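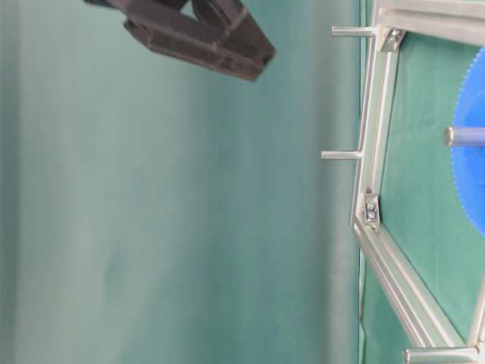

La mesa verde con el perfil de aluminio.

¿Cómo evito que la tela se arrugue sobre la mesa?
Ghizlane Mahrous, 23 de junio

Tengo la mesa cubierta con una tela verde azulada y, encima, un marco de perfil de aluminio ranurado, con sus escuadras en las esquinas. El marco está recto. La tela tiene vida interior. La estiro por la mañana y a media tarde ya hay pliegues otra vez, sobre todo a la derecha, que es donde trabajo. He probado con la plancha, con cinta de doble cara y con insultos. Es una tela de Morkosum, la compré en septiembre y me costó 16 euros, así que tampoco esperaba seda. Pongo otra foto, con el cuenco o disco azul que uso para las piezas pequeñas (no sé cómo llamarlo, venía sin nombre).

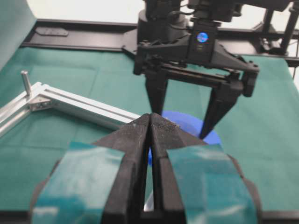
Ayman Tahiri
Cinta de doble cara, jamás. Despega a trozos y luego la tela se queda pegada donde le apetece. Yo corté la mía 16 cm más larga que el tablero por cada lado, la doblé por debajo y la grapé empezando por el centro de cada lado y terminando en las esquinas. Si empiezas por una esquina, el pliegue se te va a la contraria y te espera allí. Antes hay que aflojar el marco, pasar la tela por debajo y volver a apretar. Lleva una tarde, contando el rato de buscar la llave Allen.

Hanan Salameh
Pues plánchala mejor.

Adel Soliman
De acuerdo con Ayman en lo de tensar desde el centro, pero si el tablero no es tuyo, nada de grapas. Pinzas de mantel por debajo y se acabó. Las mías son de Halia y aguantan bastante, salvo una que salta cuando quiere. Y lava la tela antes de cortarla. La mía encogió después, y ahora tengo una mesa muy bien vestida hasta un palmo antes del borde.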